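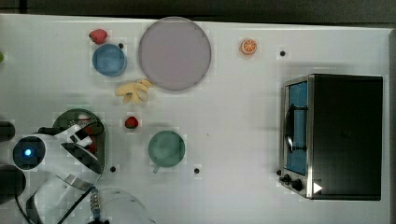
The Binon tabletop kit was bought from a fixed budget line in October, as the shared bench for manipulation work at the Girnport site. It includes a drilled white top, a set of props and the mounting hardware. The arm is a separate purchase. Layout matters more than the price sheet suggests: with the toaster oven on the right and the arm coming in from the left, the plate, bowl, mug and pan share whatever is left between them, and the holes in the top fall wherever the drilling pattern puts them. Anyone planning to add a second appliance should order the wider top at the start. It can't be extended later.

Our total for the top, props, brackets and spare fingers came to nearly 3,000 before shipping. Dakbridge quoted a comparable package at a higher price with a shorter lead time. Quan sells the top alone, undrilled, and leaves the holes to the buyer. We priced that option and dropped it once machine shop hours were added.

The prop set is the part to look at before signing. Fruit, tableware and bottles arrive as one line item, and single replacements are not offered. A lost strawberry means another full set at 80. Budget for one extra set per bench per year if the bench runs daily.

Wrist cameras are not included either. Ours came out of the arm budget. The view over the fingers is adequate for lining up on a bottle lying flat, but fast wrist moves smear label text, so do not plan on reading labels during travel. A camera with a shorter exposure costs more and needs better lighting over the bench, and both belong in the same request. 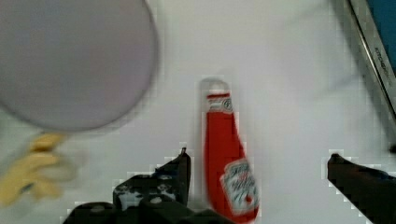

## Fingers and soft props

The ketchup bottle is fabric, with a stitched label. Soft props give under the fingers, and a grip setting chosen for the mug will not carry over. Emil Kofler wrote our acceptance checklist and lists soft and rigid items separately for this reason. I would copy that split in any purchase spec.

The fingers are held by small screws and can be changed with a hex key. Allow 10 minutes per pair, plus recalibration. Buy 2 spare pairs with the first order, as they ship free with the kit and not afterward.

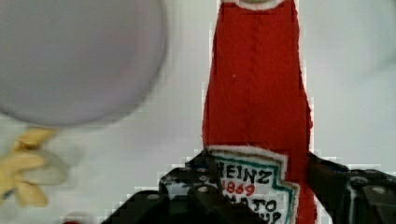
*Upright grasp on the fabric bottle, wrist camera view. The left finger covers part of the label.*

If label reading is part of the task, budget for a fixed overhead or side camera as well. The wrist view loses part of the text once the fingers close low on the bottle.

Rating: suitable for a first bench. For a second one, I would get a new Dakbridge quote and ask Binon in writing about single prop replacements before committing.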